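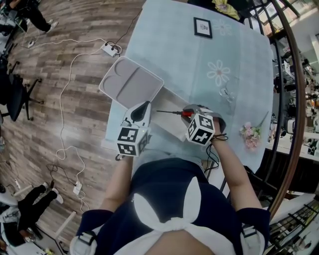 Workshop Tips > Handheld Grippers and Teleop Gear

Setting up a pair of handheld grippers for small-tool work

These notes cover the Skusine build, a two-handed gripper set assembled from printed parts and used at a table to record tool handling for a small arm. They assume the grippers are printed, the jaws move freely and the recording software is installed. Most of the trouble after that point comes from the table, the marker cubes and the cords.

Table surface

Use a matte cloth in one light color. A pale blue or gray tablecloth gives good separation from white printed parts and from dark finger pads. Bare lacquered wood and glass throw highlights that wash out the marker squares at low angles. A cloth with a sparse printed motif is acceptable. Avoid checks, houndstooth and anything else made of hard black-and-white squares, which the detector will try to read as markers.

Fix the cloth before a long session. Clips on the far edge hold it well enough. A cloth that creeps toward the operator takes the trays with it, and the recorded start positions drift over the session.

Clear objects such as small glasses can stay if they belong to the task. Depth readings through them are poor, so do not use one as a reference point.

Marker cubes

Each gripper carries one cube with a different marker on every visible face. The left and right cubes must not share any marker IDs. Write the ID range on the underside of the mount in pencil before gluing, and enter the same range in the configuration file under the matching hand. Swapped hands are the most common fault on a first run and produce a recording in which both grippers appear to pass through each other.

Print the markers on uncoated paper with a laser printer. Inkjet black is often slightly glossy. Leave a white margin around each pattern at least as wide as one of its cells. Trim with a knife and a steel rule; scissors leave a curved edge that lifts later.

Glue with a thin, even coat from a stick. Liquid glue swells the paper and the pattern bows outward. Check each face with the edge of the rule after drying. If light shows under the rule in the middle of the face, peel it and start again.

The cube must not move relative to the jaws. Use two screws in the mount, never one, and recheck them after the first hour of use. PLA mounts creep under a tight screw. Fuvis sells a PETG version of the same mount which holds better in a warm room, though the holes need to be opened with a hand drill before the screws will go in.

Finger pads

The teardrop pads suit thin round handles and shafts. Cast or print them in a dark flexible material with a matte finish. Glossy pads slip on hard plastic handles and also show reflections in the wrist view.

Replace pads as a pair. A new pad against a worn one shifts the closing point to one side, and the tool rotates as it is gripped. On this build a pair lasted 1,630 grips before the tip wore smooth. Clean pads with a damp cloth. Alcohol is fine occasionally but hardens the softer printable grades.

Choosing and holding a screwdriver

Start with a small driver that has a brightly colored handle and a thin shaft. Red is easy to segment against blue or gray cloth. Handles with a hex or fluted profile stay put between the pads; perfectly round ones roll.

Grip on the handle. Gripping the shaft looks tidier and fails as soon as the tip meets resistance. Close slowly until both pads touch, then add a small amount of force. If the tool turns when the second pad makes contact, open, shift the gripper along the handle and close again.

For a handover, point the shaft toward the receiving gripper and keep both cubes facing the main camera. Rotating the wrist inward hides one cube behind the other. The tracker will bridge a gap of 400 milliseconds. Anything longer splits the recording, and the take should be repeated.

A low box or board under the work area raises the tool off the cloth so that the pads can get beneath the handle. A thickness of 40 mm is enough for most small drivers. Tape it down from underneath.

Parts trays

A rigid tray with molded curved compartments is easier to work from than a flat dish. Small parts settle at the lowest point of each compartment and can be found there on every take. A gray tray with a light rim gives a clear outline. Place it just beyond the resting position of the hand that uses it and mark two corners on the cloth with tape.

Cords and wrists

Let the cord leave the back of the gripper and hang in a short loop near the wrist. A cord pulled tight along the forearm tugs the cube to one side at full reach. One loose fabric tie at the wrist is enough to control it. Remove watches and metal bracelets, which scratch the printed body and catch on the trigger.

Wide bows, scarves and loose cuffs should be kept above the table edge. Elbows should be free to move without touching the chair.

Power on the floor

Put power strips to one side of the table, away from the operator's chair. Wheeled chairs roll over cables without any warning and the damage shows up later as an intermittent dropout. White cable on a wood-patterned floor is visible enough in daylight and much less so at 6 p.m. Tape every crossing or run it under a low cover.

Keep the charger for the grippers and the supply for the cameras on separate strips. Switching one off at the end of a session should not kill the other while files are still being written.

Calibration routine

1. Switch on the cameras and leave them for ten minutes.
2. Set both grippers on the table, jaws closed, cubes up.
3. Run the Chiu calibration script and wait for both hands to report a fixed position.
4. Lift each gripper in turn and check that the correct hand moves on screen.
5. Open and close each jaw five times.
6. Record one short take and play it back before starting the real set.

Repeat steps 2 to 4 after any change of pads, mounts or cloth. The Cesthorpe file format stores calibration with each take, so old recordings are not affected by a new one.

Storage

Store the grippers jaws open so the pads do not take a set. Keep the cubes under a cloth or in a box. Direct sun yellows the paper faces and the contrast drops. Split long recordings at 1,000 takes per folder; the viewer slows badly past that.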